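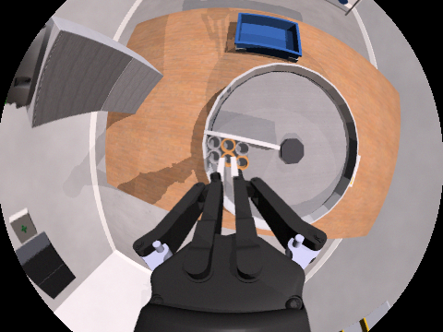
Filipa Aguiar wants it understood that the robot did exactly what it was told. She has said this three times before the tea arrives, in the tone of someone defending a dog that has bitten a postman. Aguiar runs the simulated cell at Sustunach, where an arm learns to pick small parts off a round turntable and put them in a blue bin, all of it on a computer, before anyone bolts down the real thing at the customer's plant in Telby. The trouble started with what she calls the huddle: grey tubes and orange rings bunched up hard against one side of the tray, with the thin white bar running off towards the middle and white fingertips coming down from overhead.

"One part on its own, lovely," she says. "Give it five parts having a cuddle and it loses its mind."

Losing its mind, in February, meant squeezing. The gripper would come down between two parts, close on both, meet more resistance than it expected and close harder. Then it would lift, or try to, with the wrist motor pulling against a tray that was still turning. The fault counter got to 108 in one overnight run. Aguiar found out at 6 am, from her phone, in the bathroom.

"A hundred and eight protective stops," she says. "And the log says 'task complete' at the bottom. Task complete! It had dropped the lot and was very pleased with itself."

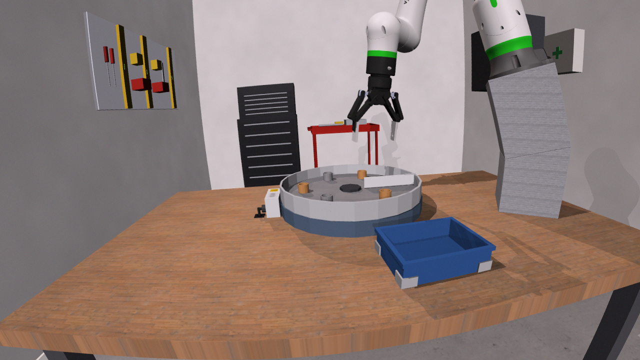 *Gripper open over the turntable, blue bin in front.*

The stops didn't worry her much, because stopping is what you want. What worried her was the 14 times it hadn't stopped. In those runs the force limit was tripped and then cleared again by a retry script, which somebody had written to save time on late nights. She is in a position to know who, having written it.

"I'd like to blame Torres," she says, meaning the other half of the team, who is sitting a metre away eating a mandarin. "Torres would like that less."

The script was simple enough. If the arm stopped, wait a second, reset, have another go. It made sense for a part that had slipped. It made no sense at all when the arm was leaning on the guide bar, and the script couldn't tell one from the other. On a real bench, Aguiar says, you'd have had a bent bar on the first go and a flung part on the second, and quite possibly a person standing nearby wondering what the noise was.

She had 3,000 saved runs to look through. Preritz, the software they use for replays, plays them from whatever angle you like, and she and Torres spent most of a fortnight looking down on the cell from the ceiling — "like seagulls," says Torres, his only contribution so far.

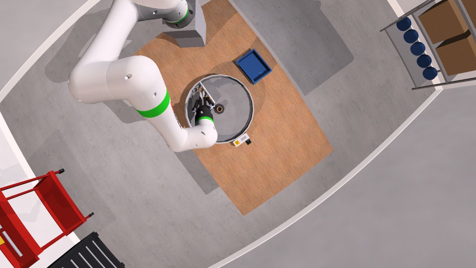

*The cell from overhead, with the bar crossing the round tray.*

From up there the pattern was plain enough. The bad grips bunched up on the narrow side of the bar, where there isn't much room for fingers and the arm has to come in at a poor angle. With plenty of bare tray on the other side, it kept going back for the awkward ones first. Its scoring gave points for the nearest part, and it had decided that near was near.

The fix was dull, and she is proud of that. The retry script is gone. A force stop now stays stopped until a human clears it, and the human has to type a reason, which has produced some literature. ("Arm sulking" was rejected. "Arm sulking, left finger on bar" was let through.) The scoring has been changed so a part with space around it beats a close one in a crowd.

They've done 1,000 runs since. Has it had any more faults?

"Heaps," she says. "It stops all the time. It's slow as a wet week." The people in Telby have been on the phone about the cycle time, and she has told them they can have it quicker when she's happy to stand next to it.

Is she happy to stand next to it?

She looks across at Torres, who has finished the mandarin and is lining up the pips on his desk.

"I'd send him first," she says.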